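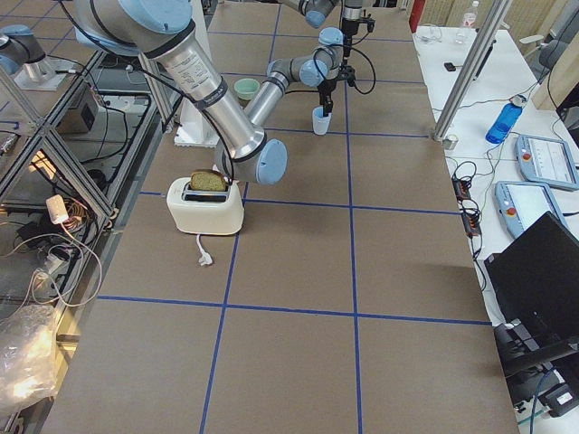 Does anyone need a whole page about a toaster and a couple of plastic bowls, asked a reader under the old version of this listing, when all I want to know is whether the toast comes up high enough to grab?

Fair question. On our samples, a slice of ordinary square sandwich bread comes up well clear of the slot. A short roll cut in half does not, and you will be going after it with your fingers or with wooden tongs. Unplug it first in either case.

Girkora Two-Slot Toaster with Morsy Bowls
Sold by Flelbridge Kitchen Goods, Porkdale
Page revised Wednesday, February 24, 2021

We sell this set. We also have doubts about some of what is printed on the carton, and we would like you to read them before you order instead of mailing the thing back to us afterward.

What the carton says, and what we think

"Even browning, edge to edge." We have heard this about every toaster we have ever carried. The Girkora browns the middle of a slice nicely and leaves the crust a shade darker. If you like a dark crust you will be pleased. If you have been promised edge to edge, you have grounds for complaint, and we have already sent ours to Girkora. The reply thanked us for our interest.

"Tested for 300 cycles." Three hundred is less than a year of breakfasts. Maybe the toaster was still working fine when the testing stopped, maybe it wasn't, and the leaflet doesn't say. We asked for the test sheet and were sent a different leaflet.

"Loved by our customers." There are 263 reviews on the maker's own site and we couldn't find a bad one among those we read. Draw your own conclusions. The returns we get ourselves are mostly from people who found the slots too narrow for thick bread, and we'll come back to that.

"Timeless styling." It's a pale toaster with rounded edges. We have no argument with it. The cream shade looks nearly white in some light and plainly yellow in other light, so please don't buy it to match a white kettle. We get at least one email a month on this point and the answer is always the same.

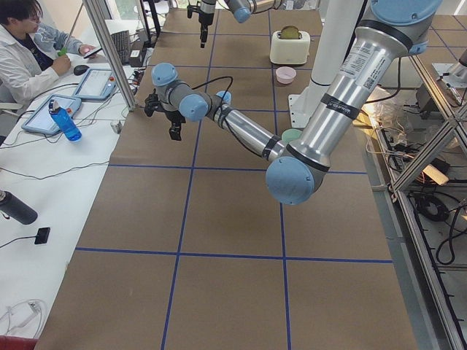
Slots, bread and crumbs

There are two slots, one behind the other, and each takes one slice. You can toast a single slice in either of them. The leaflet says the rear slot is "optimized" for single slices, a claim we tried hard to confirm and couldn't. Front or rear, same bread, same dial setting, same toast as far as we could tell.

Thick-cut bread is a squeeze. Bagels go in if you cut them mean, and then they tend to stay in. Frozen sliced bread works at one notch higher than usual. Raisin bread works too, although a raisin that falls to the bottom will let you know about it for the next several days.

The crumb tray slides out from underneath. It feels flimsy and we expected it to bend, but after a good deal of use in our back kitchen it still goes in straight. We'll call that a point in its favor.

The dial runs from one to six. One warms the bread. Two and three are where most people will stay. Four is for frozen. We see no reason for five or six to exist, and we would guess that six is there so the dial looks generous.

The cord

Measure before you buy. The cord is 21 inches from the back of the case to the plug, and on a deep counter that won't reach an outlet that sits off to one side. It's white, it is light, and it likes to wander out in front of the toaster when the toaster isn't plugged in. There's no cord wrap under the base. The carton shows one. We have asked for the carton to be changed.

Please don't answer a short cord with an extension cord running behind the sink. Move the toaster.

The bowls

The set comes with two Morsy bowls, one light pink and one pale green. They are plastic, round and fairly shallow, and much the same size. That last part matters if you have two children and one of them is counting cereal.

Sold alone, the pair is $21, and at that price we would tell you to look elsewhere. They're decent bowls. They are also bowls of a kind you can find in any discount store, and calling the green "sage" does nothing for the soup. Included with the toaster they make better sense, and the bundle is the only way we suggest buying them.

They're good for dry cereal, cut fruit, a handful of nuts, or an egg waiting to be beaten. For anything runny the shallow shape works against you, particularly if you fill a bowl at the counter and then carry it to another room. Morsy says they are fine in the top rack of a dishwasher. We wash ours by hand and can't vouch for the top rack. Keep them out of the microwave and keep them away from the toaster while it's on, with a decent gap between the two.

Setting up the table

Some customers use the set for cooking classes and want a surface that can take crumbs and get cleared quickly. The cheap answer is plain brown paper over the table with blue tape laid across it both ways, so each thing gets a square of its own. We sell a kit for this and we will say right now that you don't need the kit. 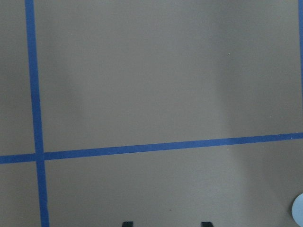
Blue painter's tape from the hardware store is fine. Buy the ordinary width. The wider rolls cost more and only make it harder to lay a straight line, and your lines won't be perfectly straight with the narrow roll either. It makes no difference to the bowls. Press the tape down where two strips cross, for that is where it starts to lift, and if you're taping onto a bare tabletop try a short piece in a corner first and leave it overnight. The tape makers say it peels off clean. On old varnish we wouldn't bet on it.

Don't run a hot toaster on paper. Use the paper for practice, for laying out and for cold food, and put the toaster on a bare heat-safe counter when you plan to switch it on. The Girkora leaflet allows "any flat surface," wording we think is careless. 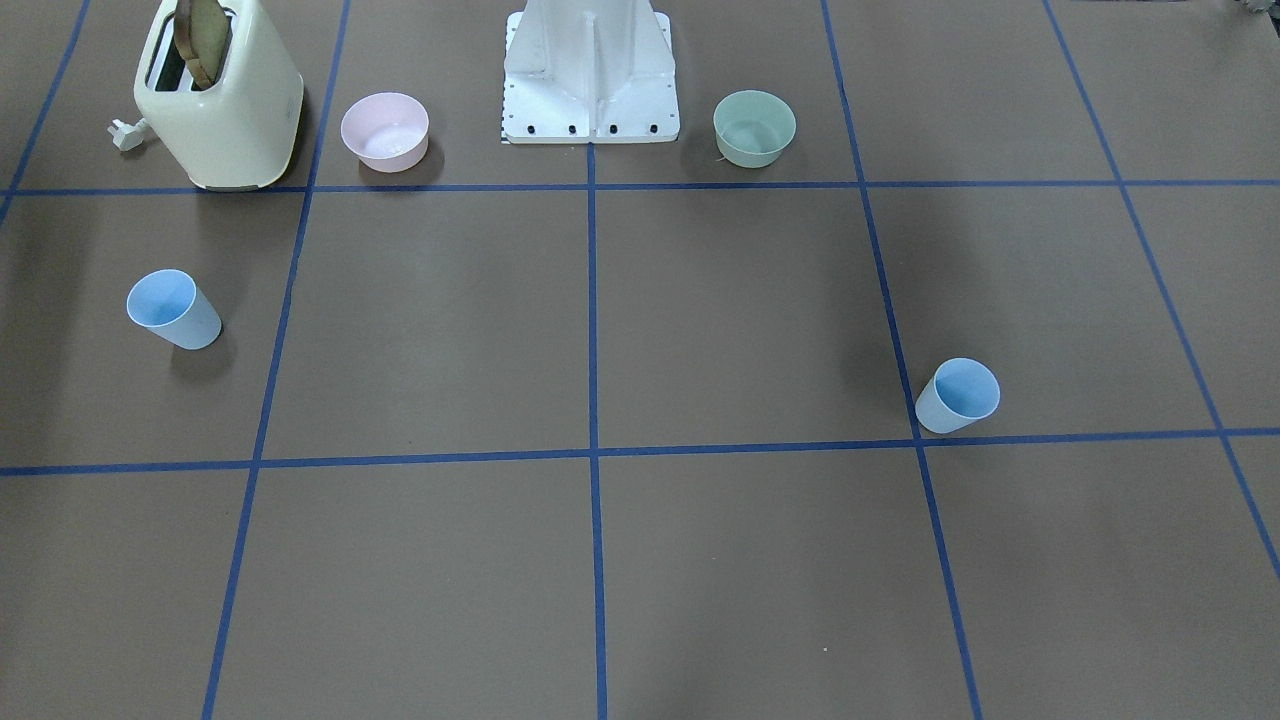
Toaster with toast in the rear slot, pink bowl, pale green bowl. Plug at left.

What you get

Girkora two-slot toaster, cream
Crumb tray, already fitted
Morsy bowl, light pink
Morsy bowl, pale green
Leaflet, one sheet, folded more times than seems possible

Cups, tape, paper and bread are not part of the set. Colors can't be swapped. We've asked Morsy for two greens and the answer was no.

Returns

You have 21 days from delivery. The toaster can come back used as long as the crumbs have been emptied out of it. The bowls have to come back with it, both of them. If the cord is too short for your kitchen we will take the set back, but you'll pay the postage, given that we have put the length on this page.

The maker's warranty is separate and runs through Girkora. We have sent in two claims for customers so far. One was settled fast. The other is still open, and we'll update this page when we hear something.

Should you buy it?

If your present toaster works, keep it. If it doesn't, and you eat ordinary sliced bread, and your outlet is close to where the toaster will stand, then this one makes decent toast and doesn't take up much of the counter. For bagels or thick country bread, look at a toaster with wider slots. We carry one, and its page has complaints on it as well.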